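Home Journal Archive Reading About Contact

Back on the early pages

4 January 2022
by the author of this journal
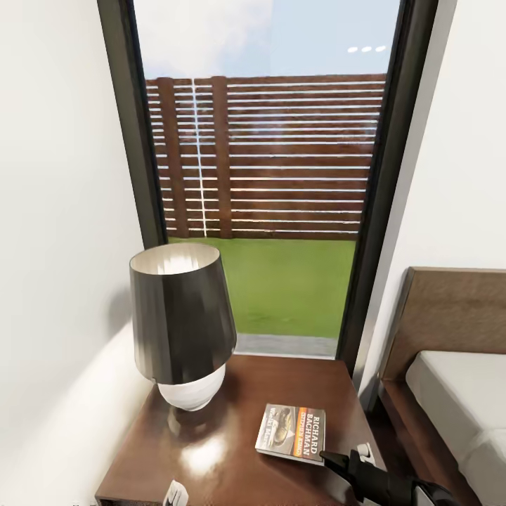

I got up before it was light and wrote two pages before breakfast, the first I have done since the holidays. The plan for this year is the same as last year's plan, to write in the morning before I look at the phone, and to read at night instead of watching something. Last year it lasted until June. What helps is keeping the tools small. A lamp and a paperback on the nightstand will do for the evening half of it, and a window beside them gives me the weather before I have my feet on the floor. For the morning half I need a pen, the notebook and the kitchen table.

The notebook is a Kerico, the plain one with 200 pages. I bought it in the fall and used up the first part on grocery lists and a letter I never sent. I thought about tearing those out and decided to leave them. The paper is thin and the ink shows through, so I write on the right-hand side only. At two pages a day that will get me well into spring, and then I will have to find another. The store on Enriquez Street had a stack of them marked down, but that was before Christmas.

The writing itself was not much. I put down what I remembered of the drive back from Tunska, the slush on the shoulder and the long wait at the bridge, and then I ran out and described the stove. I have read that this is normal. The first weeks are for clearing out. I did not read it over.

Breakfast was oatmeal and the last of the pears. They had gone soft on one side and I cut that part off. Then out to pay the water bill in person, which I still do, and on to the library to return the book on canals, 12 days late. They no longer charge for that. The woman at the desk told me so and I felt I had gotten away with something anyway. I took out a novel and a book about keeping bees. I have no bees and no room for them.

Walked home the long way along Cikel Road. The sidewalk had been salted on one side only and everyone was using that side. A dead Christmas tree was out at the curb by the laundromat with a strip of tinsel still on it. The bakery is closed until next week. I had been counting on rye bread and had to get the sliced kind at the gas station.

In the afternoon I worked on the hall closet. I had meant to finish it last year. I filled two bags for the thrift store, mostly coats, and kept the brown one I never wear. At the back I found the box of old diaries from when I was in school. I sat on the floor and read one. It was almost entirely about what I ate and who had been rude on the bus, and I was surprised how well I could see the bus. There was a whole week on whether to cut my hair. It never says if I did.

That has made me think I should put more plain things in here and fewer opinions. So, for the record: soup for supper, lentil, too much salt. The radiator in the front room knocked from four o'clock on and then quit. My left boot leaks at the toe. A letter came from the dentist, and a seed catalog, which seems early.

I started the novel after supper and got through the first chapter. It opens with a funeral and a great many cousins, and I will probably need to write them down to keep them straight. The bee book has better pictures. I have moved it to the top of the pile.

Pen is on the kitchen table. Alarm set for the same time tomorrow.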